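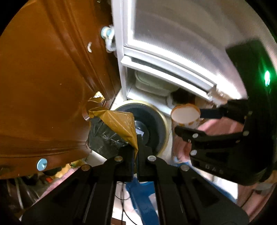 One cup, one cabinet door, one bag inside another

The tall white cup with the orange rim and the speckles is the one thing in this kitchen I would keep without an argument. The glossy brown door on the left got a light blue knob and a small white hook. The hook is supposed to make life easier. I have my doubts.

Kitchen Corners, Brirkville

Vitale asked its readers to send in the parts of their kitchens that never make it into the brochures, and this page is my share. The guide they handed out, from a storage outfit called Usex, runs to 154 tips and promises to win back 360 square inches of shelf. I measured before and after and found about half that – and I was being generous with the tape.

Tip 12 is the bag rule: keep spare bags together, near the door they belong to. I'm not sure a black garbage bag partly wrapped in a crumpled tan one is what they meant, but it satisfies the wording.

The guide has nothing to say on shelves like the one at the lower left, with a clear plastic bottle and a lot of small colored things. Mine refill themselves by Saturday.

More kitchens are in the Musora set, 432 at last count. I have looked at maybe thirty.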